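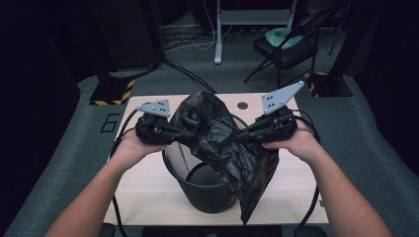 A black plastic bag held over a trash can on a wooden tabletop.

Skostis Cup

Last edited in April by the Trerico Football Reference desk

The Skostis Cup is an annual knockout competition in association football, open to semi-professional and amateur clubs in the Vudstead district. It is organized by the Vudstead District League and takes its name from the Skostis ground, where every final has been played. The competition is held between September and April. Entry is by application, and a club must have completed at least one full season in a district division to qualify.

Format

The cup has six rounds: a preliminary round, three numbered rounds, the semifinals and the final. Clubs in the top district division are exempt from the preliminary round. Ties are decided in a single match, with the home side drawn first. A tie that is level after 90 minutes goes directly to penalty kicks. Extra time is played only in the final, in two periods of 15 minutes.

Replays were used in the early seasons. They were dropped after a second-round tie between Trerico Town and Nzioka Athletic went to four matches, which delayed the third round and left both clubs with a backlog of league games.

The semifinals were at first played over two legs, with the away goals rule in force. They became single matches on a neutral ground when the league cut its calendar by three weeks.

Eligibility of players

A player must be registered with the club seven days before the tie. A player who has appeared for one club in the cup may not appear for another in the same season. Loan players need written consent from the parent club, and the consent has to be renewed for each round. Up to five substitutes may be used from seven named. Fielding an ineligible player leads to removal from the competition, and the losing opponent is reinstated.
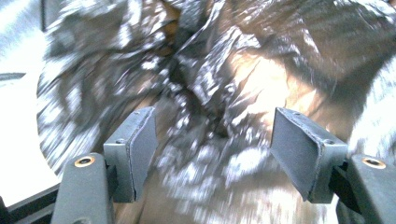 Gripper fingers in front of a crumpled plastic bag.

Venue

The Skostis ground is on the northern side of Vudstead. It has one covered stand with 419 seats and open terracing on the other three sides. The pitch runs east to west, so that in early evening matches one goalkeeper faces a low sun. Kickoff in the final was moved from 5:30 p.m. to 7:45 p.m. for this reason. Floodlights were installed before the change and were replaced once, after corrosion was found in two of the four masts.

Attendance

The highest attendance at a final is 523, recorded when Trerico Town met Vudstead Rovers. The lowest is 225, for a final postponed twice by frost and played on the same evening as a televised international. The semifinal record is 353. Figures for the preliminary round are not collected centrally, and those quoted in club programs differ from one another. 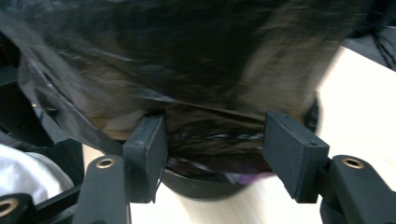 Host clubs in the cup are responsible for the condition of the ground before and after a tie. The rules require the playing surface, the dressing rooms and the spectator areas to be cleared within two hours of the final whistle. Waste must be bagged, and the bags must be dark; glossy black plastic, creased and bunched between two finger pads as in the view here, meets that rule, while clear sacks do not. Glass is collected separately in rigid bins. A club that fails a ground inspection receives a written warning, and a second failure in the same season means loss of home advantage in the next round.

Trophy

The trophy is a two-handled silver-plated cup on a round base. The winning club holds it until the first of March and pays for the engraving. The runners-up receive a shield, introduced in the tenth season. Medals are given to 18 members of each squad.

See also

Vudstead District League
Nzioka Athletic
Trerico Town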